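Home | About | Our Beverages | Careers | Contact

Call for Participants: Home Tasting Panel, Trurnura Cider

Wiltari Beverages is accepting applications for the spring session of its home tasting panel. Participants will evaluate a series of dry and semi-dry ciders produced at the Dirngate orchard and will report on aroma, sweetness, acidity, and finish. The findings will guide the final blend of Trurnura, a cider the company intends to release in the fall.

The company seeks 50 participants. No professional experience in food or drink is required. Applicants should be in the habit of drinking cider, wine, or beer at least occasionally and should be able to describe what they taste in plain words. Almost half of the places are reserved for persons who have not served on a Wiltari panel before.

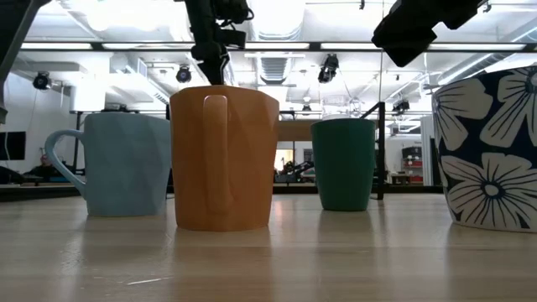

Hye-jin Yoon wrote after the fall session that she had expected to be asked which cider she liked best, and was surprised that the question did not come up until the final form. She added that the written notes became easier by the second week, once she had stopped looking for the "right" word, and that she would have welcomed more time between the two driest samples.

The schedule has been revised accordingly. Samples will be delivered in five sets, one set per week, with each set containing two ciders. Participants may taste on any evening of the week but must submit their notes by 9 p.m. on Sunday. Late notes cannot be entered in the results.

Eligibility

Applicants must be of legal drinking age and must present valid identification at the time of delivery. Persons who are pregnant, who take medication that may interact with alcohol, or who have an allergy to apples or sulfites may not take part. Employees of Wiltari Beverages, of the Ní Bhriain bottling plant, or of any competing producer are not eligible, nor are members of their households. 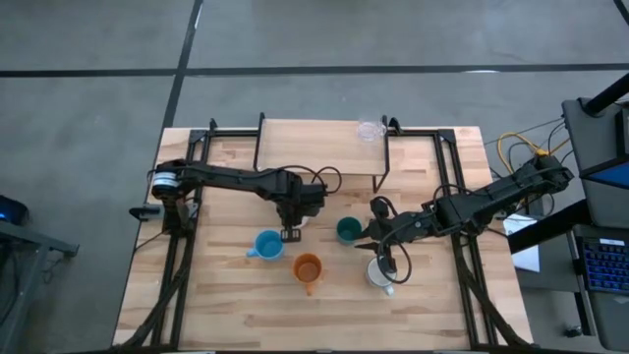 Participants are also asked to refrain from smoking and from eating strongly spiced food for one hour before each tasting. Plain water and unsalted crackers may be taken between samples. The ciders should be served cool – they should be removed from the refrigerator shortly before tasting – and the second sample should not be opened until the notes on the first are complete.

Compensation and Confidentiality

Each participant who completes the full session will receive a store credit and a case of the finished cider upon release, where state law permits shipment. Partial credit is available to those who complete at least three sets.
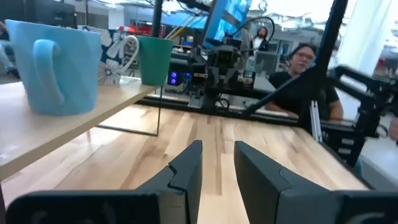 All participants will sign a short confidentiality agreement. Sample codes, label drafts, and tasting notes may not be shared or posted online before the release. Personal information will be used only for the administration of the panel.

How to Apply

Complete the application form on the Careers page and enter reference code 3434. The form asks for a mailing address, a daytime telephone number, and a brief description of a drink the applicant knows well.
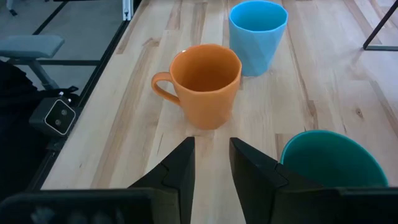
Mugs on a wooden table

Applications close at the end of December. Selected participants will be notified by mail.

Related Items

Seasonal Pressing Staff, Dirngate Orchard
Cellar Assistant, Part Time
How We Blend a Dry Cider
Panel Results: Perry and Pear Spritz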